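The Second Life of the Team Jersey

Every August, the sports clubs of Arside open their storerooms and begin again. Boxes are brought down from shelves, lists are checked, and a season's worth of shirts and shorts is sorted by size. The clothing of amateur sport has received little attention from historians of the town, although few objects have passed through so many of its households.

The Arside Museum of Local Life has now taken up the subject. Its collection of club clothing holds 2391 pieces, the oldest of them heavy cotton shirts with laced collars. Most came from families, and many arrived with mended elbows, replaced buttons, and numbers that had been removed and sewn on again for another player.

Until the early years of the league, clubs bought cloth by the roll and had it made up locally. The Zacharopoulos workshop on the harbor road cut shirts for eight clubs from a single set of paper patterns, and the account books record payment in installments, often well into the following spring. Color was decided largely by what dye was in stock. Red held its shade better than green and was cheaper than blue, and a number of clubs that now regard red as a matter of deep tradition adopted it for those reasons.

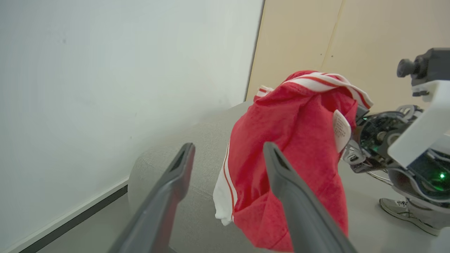
From Cotton to Synthetic Cloth

The arrival of synthetic fabrics changed both the garment and the work of caring for it. Cotton shirts had been boiled, starched, and ironed, usually by one household on behalf of the whole team. The new cloth could be washed at low heat and worn again the next day. Cetmont, a knitting mill outside the town, converted 28 of its machines to the lighter yarn and supplied clubs across the district until its closure.

The change brought difficulties of its own. Synthetic fibers hold odor more readily than cotton, and printed numbers crack when dried at high heat. Museum staff advise washing such garments inside out, without fabric softener, and drying them away from direct sun. Shirts intended for long-term keeping should be stored flat between sheets of acid-free paper. Folds should be moved from time to time so that no crease becomes permanent.

Questions of disposal have proved harder. A shirt that mixes several fibers is difficult to recycle, and clubs that change their design every season leave behind a large quantity of usable clothing. Under a program named Fundomen, five clubs have agreed to keep one design for at least four seasons and to pass outgrown shirts to their junior teams. Numbers are attached with removable stitching, and sponsors' names are placed on a separate patch.

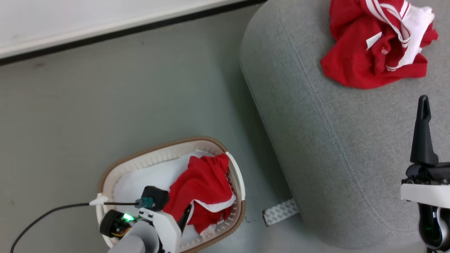

One parent at a participating club remarked that her younger son had been given a shirt already worn by two other children, and that he was prouder of it than of anything bought new. She added that the saving was welcome, but that she would like the club to offer more of the smaller sizes.

The museum will display a selection from the collection in its lower gallery through October. Families holding older club clothing are invited to bring it to the front desk, where staff will record its history and return it the same afternoon.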